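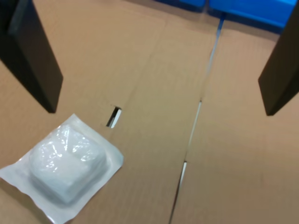
How Cardboard Is Made, and Why It Is So Strong

Take a piece of a cardboard box and look at it from the side, where it was cut. Do you see small waves between two flat papers? These waves are the secret of cardboard. In this text we will learn where they come from, what they do, and what happens to a box when it becomes old.

What is inside?

The kind of cardboard used for boxes has a long name: corrugated cardboard. "Corrugated" means "folded into waves." It usually has three papers. There is one flat paper on the top, one flat paper on the bottom, and one wavy paper in the middle. The flat papers are called liners. The waves are called flutes, the same word as for the musical instrument.

Between the waves there is only air. So a big part of your box is air, and this is why even a small child can carry an empty box which is bigger than the child.

Why are waves strong?

Try this at home. Put two cups on the table, with a space between them as wide as your hand. Lay a sheet of paper over them like a bridge. Now put a coin in the middle. The bridge falls down.

Take the same paper and fold it like a fan, forward and back, many times. Lay it over the cups again, with the folds going from one cup to the other. Put the coin on it. Now put a second coin, and a third. How many coins can your bridge hold?

The paper did not become thicker. It has a new shape. Each fold stands up a little, like a small wall, and a wall does not bend so easily as a flat sheet. The waves in cardboard work in the same way. The two liners hold the waves in their place, so that they cannot spread out and become flat.

From tree to box

Most paper begins as wood. The wood is cut in small chips and cooked with water and other things until it becomes soft. Now it is called pulp, and it looks a bit like thick oatmeal. The pulp is spread on a moving net, the water goes out, and the wet sheet is pressed and dried. At the end the paper is rolled up on a very big roll.

In the town of Rusmont there is a box factory with the name Merkell. Ibrahim Dauda works there at the machine that makes the waves. He told us how it goes.

"First the paper meets hot steam, so it becomes soft," he explained. "Then it passes between two metal rollers with teeth, like two gears. When it comes out, it has waves. We put glue on the tops of the waves and the flat paper sticks to them. The glue is made with starch from corn."

After this the second flat paper is glued on the other side. The long board is dried and cut. Another machine presses lines into it, where the box will be folded. These lines are called creases. Without them the cardboard would bend where it wants, and the box would be crooked.

On his shift Ibrahim uses about 400 rolls of tape in a year, only for closing the packs of finished boxes. "My son Moritz thinks I play with boxes all day," he says. "He is a little bit right!"

What cardboard does not like

Cardboard has one big enemy, and this is water. Water goes between the small fibers of the paper and they do not hold each other so well anymore. The glue gets soft too. If you leave a box in the rain, it becomes weak and you can pull it apart with your fingers.

It also matters in which direction you push. Stand a box up the right way, and the waves in its walls go up and down like many thin columns. In this direction they can carry a lot. If you turn the box on its side, the waves lie down, and it cannot carry so much.

An old box becomes a new box

When you finish with a box, make it flat and put it with the paper for recycling. At the recycling place it is mixed with water until it is pulp again. Tape, staples and bits of plastic are taken out. Then the pulp becomes new paper.

The fibers get shorter each time, so this cannot go on forever. For this reason some fresh wood fiber is often added.

Pizza boxes are a difficult case. Some towns take them and some do not, because of the grease. Ask an adult what the rule is where you live.

Words to remember

Liner: the flat paper on the outside of cardboard.
Flute: one of the waves in the middle.
Pulp: wood or old paper, made soft with water.
Crease: a pressed line where the cardboard will fold.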